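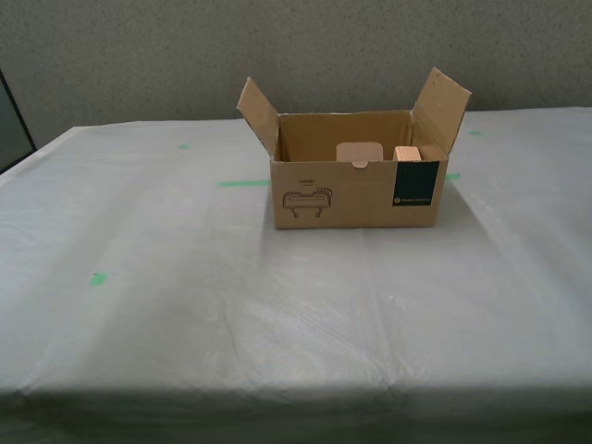 One box for the odds and ends

Apr 20, 2020

I have been clearing out the back room in stages. The shelves went first, then the bottom drawers, and this week it was the turn of the things that don't belong to any shelf or drawer. I mean pieces of wood, stones, bits of packing, and parts of projects I stopped working on years ago. Every house I have lived in has had a pile like this. In the last one it lived in a kitchen cabinet and we worked around it.

My rule this time is one box. If it doesn't fit in the box, it goes out or it gets a proper place somewhere else. I don't want a second box, because the second box is how I ended up with a closet I couldn't close when we lived on Mermont.

The box is a plain brown cardboard one, wider than it is tall, with HAND printed on the front. I like it because the long side faces you when it sits on a table, so you can reach in without leaning over. I leave the flaps up while I sort. Folding them down and tucking them in every time I stop for coffee wears out the creases, and then the top never sits flat again.

Before I started I wrote down what I wanted to keep and why. It was a short list.

Wood offcuts. I keep the small blocks and throw away the long thin strips. Blocks get used. They go under a table leg, or behind a door, or between a clamp and something I don't want to dent. I can't remember ever using a strip. The last good set of blocks came from the shelves I put up in October, and I have gone through most of them.

Stones. I have a habit of bringing them home from walks. Most went back out to the flower bed on the first day. The rough tan kind can stay, because they make decent paperweights and don't slide around on a stack of mail.

Packing pieces. This was the hard category. I used to save every insert from every box in case I had to send something back. I had the inserts from a Drolevix lamp that I gave away before we moved. Now I keep an insert only as long as the return window is open, and I write the last day on it with a pencil.

Cords and chargers. These are not going in the box at all. They have their own bag and that is a separate post.

A word about the table. For the dirty part of a job I cover it with a sheet of plastic, the cheap kind that comes folded up small and never quite loses its wrinkles. Things from the bottom of a closet bring a lot of dust and grit with them. When I'm finished I gather up the corners, carry the whole thing outside, and shake it. It saves wiping the table down 2 or 3 times in an afternoon. For clean things I don't bother and just use the bare top.

I tried sorting on the floor once and my back complained for a week. A table with nothing else on it is worth the trouble of clearing. Mine usually has mail, library books, and whatever I was fixing last, and all of that has to go somewhere first. I put it on the bed, which means I have to finish by bedtime.
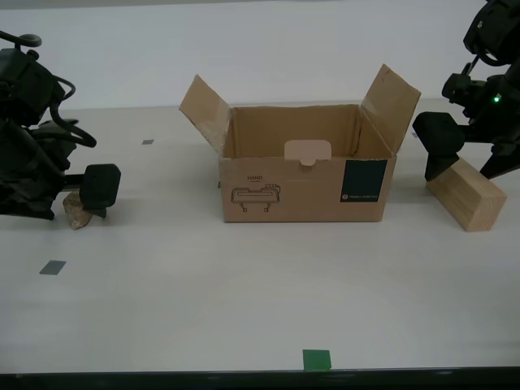 The box, with a stone on one side and a block of wood on the other.

The way I sort is slow but it works for me. I empty the box completely and put it in the middle of the table. Things I have not decided about go to the sides. Then I pick up one thing, decide, and either put it in or walk it to the trash. I don't make a maybe pile. My friend Ntombi Moodley makes a maybe pile and then goes through it again a day later, and she gets rid of more than I do, so she may be right about that.

Heavy things go in first, flat on the bottom. Wood goes along the back wall of the box. Anything flat, like a piece of card or foam, stands on its edge so I can see it without digging. I used to wrap the stones in newspaper, but then I would forget what was in the newspaper and unwrap them all to find out.

I also thought about buying a plastic bin with a lid. The hardware store in Widbridge has them in every size. But cardboard is free, and when a cardboard box gets too heavy to lift by the handle holes I know I have been keeping too much.

Next up is the cords bag, and after that the paint cans under the stairs. A couple of those have dried solid and need to go to the county drop-off, so I have to find out what hours it is keeping right now.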